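Vellon update lets arm controller replan in mid-move

November 22, 2020

The Jurnden group in Diltthorpe has released a new version of Vellon, its motion planning software for small robot arms. The main change is that the planner can now alter a path while the arm is moving. Earlier versions had to stop, discard the path and start again.

Toshiko Ishida, who leads the planning work, said the old behaviour was safe but slow. "If a block shifted by a few millimetres, the whole move was thrown away," she said. "Now we keep the part that is still good."

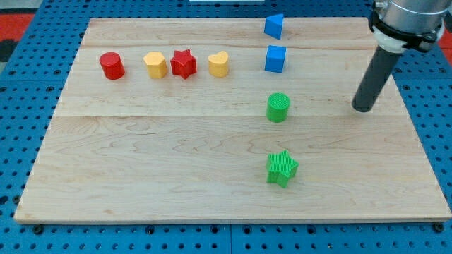 The group ran 3550 planned moves through the new version before release. Of these, 209 needed a change of path part-way, and 2 ended in a stop that an operator had to clear. Both stops were traced to a timing fault between the camera and the planner – a fix is included in the release.

Percy Grajales rewrote the log viewer, which now shows the original path and each revised one side by side. Settings files from the April release will load without changes, but custom collision shapes have to be exported again.

Work on support for two arms sharing a table has started under the name Marulanda. No release date has been set.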